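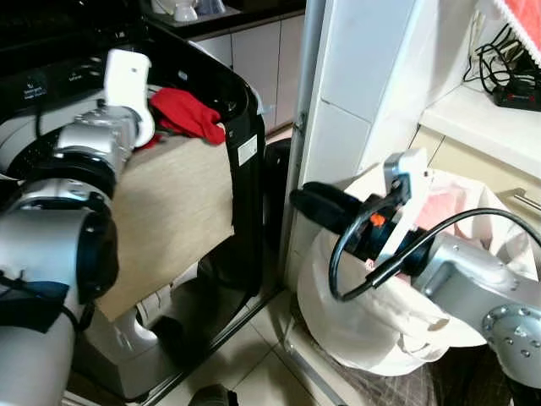 Murora: Waschanleitungen und Pflegehinweise auf Deutsch

Hallo und schön, dass du hergefunden hast! Murora ist meine kleine Textsammlung rund ums Wäschewaschen: 1.547 kurze Hinweise, wie man Stoffe wäscht, trocknet, bügelt oder besser in Ruhe lässt. Angefangen habe ich damit, als mir ein Wollpullover auf Puppengröße geschrumpft ist (ich trauere immer noch).

Was drin ist

Eine einzige Datei, murora.csv, UTF-8, Semikolon als Trenner. Die Spalten heißen stoff, farbe, hinweis, temperatur und quelle. 618 Einträge drehen sich um Baumwolle, 431 um Mischgewebe, der Rest verteilt sich auf Wolle, Leinen, Seide und alles, was ich nirgends unterbringen konnte. Bei 23 Einträgen fehlt die Temperatur, da steht dann "k. A.". Bitte nicht als Null einlesen, das ist mir selbst passiert und die Mittelwerte waren herrlich daneben.

Woher die Texte kommen

Den größten Teil habe ich selbst geschrieben, abends am Küchentisch. Murali Salian hat die Einträge zu Seide beigesteuert und meine Kommas sortiert, danke dafür! Die Quelle "Gimelum" meint ein altes Haushaltsheft, aus dem ich sinngemäß übernommen habe, also keine wörtlichen Zitate.

Bekannte Macken

"Bunt" und "farbig" gehen wild durcheinander. Rot hat eine eigene Kategorie, weil rote Sachen in meinem Haushalt schon genug angerichtet haben. Und "lauwarm" heißt bei mir 30 Grad, bei Murali eher 25, das wollte ich seit Juni vereinheitlichen.

Lizenz und Mitmachen

CC BY 4.0, nimm es und mach was Schönes draus. Korrekturen gern als Issue, am liebsten mit Zeilennummer. Über Einträge zu Filz und Loden würde ich mich riesig freuen, davon gibt es bisher viel zu wenige.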